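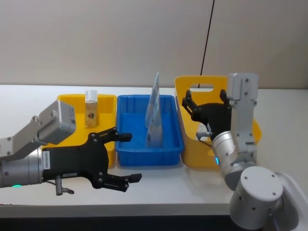
图1 双臂工位:白色台面上并排三个料箱,中间蓝色,两侧黄色

Nundus 双臂分拣项目进度报告(软件部分)
报送:Trastel 项目管理处
编写:Jae-hoon Oh
报告期:截至12月

一、本期范围

本期工作集中在感知、双臂规划和回放工具三个软件模块。机械结构和末端执行器未作改动,相关事项由 Plattner 另行报告。

二、感知模块

上期的分割模型在料箱边沿处误差较大,小纸盒和扁平包装的下半部被箱壁遮挡后,位姿估计常向箱口方向偏移。Ye-rin Ra 将箱体模型作为先验加入拟合,先求箱口平面,再对箱内物体做截断匹配。立放的扁平包装仍是难点:厚度方向点云稀疏,法向估计在两个解之间跳变。目前的处理是保留两个候选,交由规划端按可达性选择。

本期重新标注并入库图像726帧,其中136帧含手臂对料箱的遮挡。这136帧单独列为回归集,每次合并代码前必须跑完。遮挡情况下的箱体识别已能稳定输出,但置信度标定偏高,尚未修正。

三、规划与控制

双臂规划由分时独占改为共享工作空间。两臂各自维护一条时间参数化轨迹,由协调器检查扫掠体是否相交,相交时低优先级一侧在最近的安全路点等待。Rodel Tiongson 完成了协调器的重写,接口与旧版兼容。

旧版在中间料箱上方存在互锁:两臂同时申请同一区域,双方都进入等待,只能人工复位。新版加入申请序号和超时退让,仿真回归中未再出现互锁。实机回归共执行67个用例,6个未通过,分类如下:
抓取位姿不可达,3个,均为物体贴近箱壁;
退让后重规划超时,2个;
夹爪状态反馈丢失,1个,原因未定位。

前两类已有修改方案。第三类怀疑与驱动层的消息队列长度有关,已增加日志,等待复现。

四、工具

Vodau 回放工具可将图像、关节状态和规划器内部状态按同一时钟对齐播放,并支持从任意时刻导出为仿真初始条件。Oluf Mogensen 用该功能复现了两个重规划超时用例,定位到碰撞检测缓存在退让后没有失效。修复已提交,待评审。

时钟同步仍依赖主机软件时间戳,系统负载高时图像与关节数据的偏差会超过一个控制周期。改用硬件触发的方案已写成文档,需要采购同步板卡。

五、偏差与风险

1. 置信度标定原计划本期完成,现顺延至下期。人力优先用于协调器重写。
2. 反馈丢失问题未定位之前,不建议提高手臂速度上限,当前限速保持不变。
3. 回归集只覆盖现有的料箱布局,更换箱体高度或排列后需重新标注,工作量未计入现有预算。

六、下期计划

完成置信度标定,并以回归集作为验收依据;合入缓存失效修复,重跑全部实机用例;在规划端加入贴壁物体的预拨动作,先在仿真中评估。预拨动作由 Dong-geon Heo 负责,接口草案已发各方征求意见。

七、需管理处确认的事项

同步板卡采购是否可从设备费中列支;协调器源代码交付时是否包含仿真场景文件。两项请在下期评审前书面答复。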